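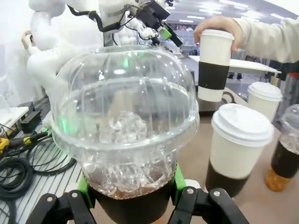
**Guides / Drinks / Cold coffee**

# Making iced coffee from a chilled concentrate

Last updated March 6, 2021

Concentrate brewed in advance gives an iced coffee that does not thin out as quickly as hot coffee poured over ice. The method below uses coarse grounds, cold water and a long steep. It makes enough for several cups from one batch and needs no machine.

The same concentrate can be served hot by adding boiling water, as covered near the end of the page.

## Equipment

- A jar or jug with a lid, 1.5 litres or larger
- Kitchen scales reading to 1 g
- A burr grinder, or coffee ground to order by the shop
- A fine metal sieve
- Paper filters and a cone to hold them
- A second clean jug or bottle for the finished concentrate
- A long spoon

Glass is the best material for the jar. Plastic works but holds on to coffee oils, and after a few months the smell carries over into the next batch. If plastic is all you have, keep it for coffee only.

The sieve does the bulk of the separation and the paper filter does the rest. Going straight to paper is possible, but the filter clogs within the first few minutes and has to be changed.

## Ingredients

- 250 g coffee, coarsely ground
- 1000 g cold water
- Ice, for serving
- Water or milk, for dilution

This is a ratio of one part coffee to 4 parts water by weight. Weigh the water as well as the coffee. Jug markings are often out by enough to change the strength, and one gram of water is close enough to one millilitre for any kitchen purpose.

### Which coffee to use

A medium or medium-dark roast is the easiest starting point. Cold water extracts less acid than hot water, so light roasts brewed this way can taste flat or faintly of cereal. Dark roasts give a heavy, cocoa-like cup that takes milk well.

The batches used to write this page were made with the Praren medium roast and the Kinsella dark. Praren was the better of the two without milk. Kinsella needed less steeping time and became harsh when left for the full period.

Beans between one and five weeks past their roast date are suitable. Older beans can be used up in concentrate with less loss than in a filter brew, but the result will be duller.

### Grind size

Aim for particles the size of coarse sea salt. On the Flekach hand grinder this is 24 clicks out from fully closed. Other grinders will differ, and click numbers cannot be carried from one model to another.

If the ground coffee clumps when pinched, it is too fine. Fine grounds give a muddy concentrate, slow down the filtering and leave a layer of silt at the bottom of the bottle. Blade grinders produce a mixture of dust and large pieces. If you must use one, grind in short bursts, shake between bursts, and pass the result through the sieve to remove the dust before brewing.

### Water

Tap water is fine if it tastes fine. In a hard water area, use water from a filter jug. Distilled water makes a thin, sour concentrate and should be avoided.

## Method

1. Wash the jar in hot soapy water, rinse it well and let it drain.
2. Put the jar on the scales and set the reading to zero.
3. Add 250 g of ground coffee.
4. Set the scales to zero again and pour in half of the water, moving the stream across the surface so that all the grounds are wetted.
5. Stir gently with the long spoon until there are no dry pockets. Check the corners of the base if the jar is square.
6. Add the remaining water. Do not stir a second time.
7. Put the lid on and place the jar in the fridge.
8. Leave for 18 hours. For a dark roast, start tasting at 14 hours.
9. Pour the contents slowly through the sieve into the second jug. Let the grounds drain for ten minutes without pressing them.
10. Rinse a paper filter with cold water, discard the rinse water, and pour the strained liquid through it in stages.
11. Transfer to a clean bottle, label it with the date and return it to the fridge.

Pressing the wet grounds at step 9 gains a little liquid but pushes fine particles and bitter compounds through the mesh. The loss from not pressing is small.

### Expected yield

The grounds keep hold of a good part of the water. One batch, weighed after the paper filter, gave 671 g of concentrate. A yield well below this usually means the grounds were not given time to drain or the grind was too fine. A higher yield points to a coarser grind and a weaker liquid.

## Serving over ice

Dilute one part concentrate with one part cold water or milk. This is a starting point. Ice adds more water as it melts, so the drink should taste slightly too strong at the moment it is poured.

1. Fill the glass or cup to the top with ice.
2. Pour in the concentrate.
3. Add the water or milk.
4. Stir for ten seconds and taste.

Use plenty of ice. A full cup of ice chills the drink quickly and then melts slowly, whereas three or four cubes in a warm liquid will melt almost at once and leave the drink neither cold nor strong. Large, clear cubes last longest. Ice from a tray that has shared a freezer with onions or fish will taste of them, so keep the trays covered.

For takeaway use, a clear cup with a dome lid leaves room for ice above the rim and for a topping of cream or foam. A flat lid is better if the drink will be carried in a bag. Add the liquid before fitting the lid, and wipe the rim dry first, as a wet rim stops the lid from seating.

### Sweetening

Granulated sugar does not dissolve properly in a cold drink. Use a syrup.

- Put equal weights of sugar and water in a small pan.
- Heat gently, stirring, until the liquid is clear. It does not need to boil.
- Cool, bottle and keep in the fridge for up to three weeks.

Start with two teaspoons per glass. Brown sugar can be used in the same way and suits the darker roasts. Honey should be loosened with an equal amount of hot water and left to cool before use.

### Milk and alternatives

Whole milk gives the best body. Semi-skimmed is acceptable; skimmed milk makes the drink taste watery even at the correct strength. Among the plant milks, oat is the most reliable. Soya may split in an acidic coffee. If it does, add the coffee to the milk slowly and not the other way round, or change to a darker roast.

## Serving hot

Use one part concentrate to two parts water just off the boil. Warm the cup first. If the drink is going into a paper cup, fit a sleeve before filling.

Do not reheat concentrate in a pan. It develops a stewed taste as it approaches boiling, and the taste remains after it has been diluted. A short time in the microwave is less harmful but still worse than adding hot water.

## Storage

Keep the concentrate undiluted in a sealed bottle in the fridge and use it within seven days. The flavour is best in the first three. Once milk has been added, drink it the same day.

Do not leave the bottle out on the worktop between servings. A low-acid coffee kept at room temperature will spoil, and the early stages cannot be reliably tasted.

Concentrate can be frozen in ice cube trays. The cubes are useful in place of plain ice when a drink has to last for some time, as they do not dilute it. Use them within two months. Freezing dulls the flavour a little, so they are not a good way to store a batch meant for drinking black.

## Faults and remedies

| Fault | Likely cause | Remedy |
|---|---|---|
| Weak, tea-like | Grind too coarse or steep too short | Grind finer by two clicks, or add two hours |
| Bitter, drying | Steep too long or roast too dark | Stop at 14 hours |
| Silt in the bottle | Too much dust in the grind | Sieve the grounds before brewing; filter twice |
| Sour | Very light roast, or water too soft | Change the roast, or use tap water |
| Musty smell | Jar or lid not clean | Soak both in bicarbonate of soda and hot water |
| Filter blocks | Sieve too coarse | Use a finer mesh, or let the liquid settle first |

Change one thing at a time. If the grind and the steeping time are altered together, there is no way to tell which of them made the difference.

## Cleaning

Empty the spent grounds into the compost or food waste. Do not wash them down the sink, where they settle in the trap and bind with grease. Rinse the sieve from the back under a fast tap immediately after use. Once dry, the particles lodge in the mesh and need a brush.

Lids with a rubber seal should be taken apart. The seal on the Plimura jar lifts out with the handle of a teaspoon and goes back with the ridged side facing down. Let the jar and seal dry separately before closing the lid.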